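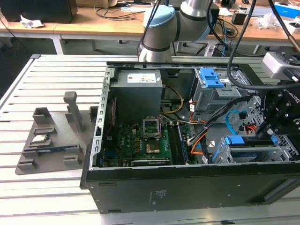 Skarnbridge Refurb Cell: Pre-Purchase Inspection Checklist, With Comments

Before we sign for a second cell in December I'd like us all to walk through the one we already have, slowly, with a cup of coffee if you like, and write down what we'd want changed. The quote from Skirard covers the arm, the gripper and the install, and it's a friendly quote, but it leaves a good many small things to us. Mark each line OK, FIX or BUY, and please do add your thoughts underneath, however long they get!

1. Guarding and reach
Emergency stop can be reached from every spot where a person stands. OK
Floor marking shows the full swing of the arm. FIX (the tape is worn through near the door, and a new roll belongs in the budget)
Gripper cable has slack at full stretch and doesn't rub. OK

2. Working inside an open case
Tower unplugged before the side panel comes off. OK
Hands stay clear of the fingers whenever a person is helping at the case. FIX (we say it out loud but it isn't written on the card)
Finger force set low for SATA cables and other soft parts. OK
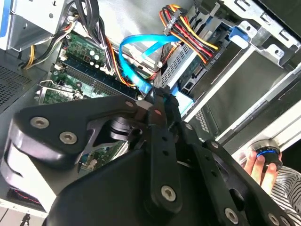

Maritza Quintero: I'd put the finger force line under daily checks. Whoever had the cell before you may have been pulling drives, and that setting doesn't go back down by itself. I'd also ask Skirard whether a second set of fingers comes with the price, because we waited 30 days for ours last time.

Thank you, Maritza, I've moved it on the daily card and sent the question along.

3. Drives and caddies
Caddies looked over for cracked latches before they go in the bin. OK
Drive held by the caddy or the edges, with the fingers kept off the board. FIX (we need a better approach angle, and Faisal Mengal thinks an afternoon of teaching would do it)
Teach pendant has a proper hook within arm's length. BUY, for both cells

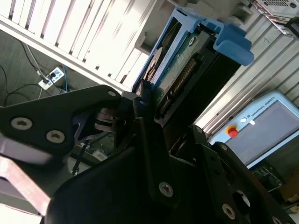
4. Power and floor
Power strips off the floor and fixed to something solid. BUY
Cables gathered and covered wherever anybody walks. BUY
Rating of each strip checked against what's plugged into it. FIX

I know cable covers are the dullest thing on anyone's wish list, but I priced them on Sunday and the whole lot, covers and brackets and ties, comes to $758. Set beside the $2,613 we've put down for spare fixtures, that seems like very gentle money for not tripping.

5. Fixtures and fingertips
Printed fixture plate sits tight and doesn't rock when pushed. OK
Slots clear of dust and bits of plastic. OK
Fingertip pads still have their grip pattern. OK, but budget for 2 spare pairs
Processor holder checked for fit with a scrap chip first. FIX 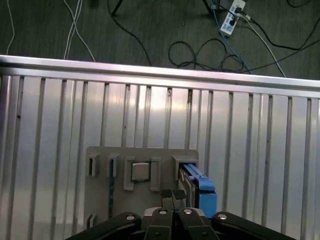 Checklist and comments by Hina Kakakhel
Filed under: Equipment planning, Skarnbridge

I'll keep this open until everyone on both shifts has had a turn at it. Iqra Virk has the budget sheet, so anything marked BUY should go to her with a price, even a rough one, and anything marked FIX comes to me. If you find something that doesn't fit under a heading, write it at the bottom and we'll find it a home.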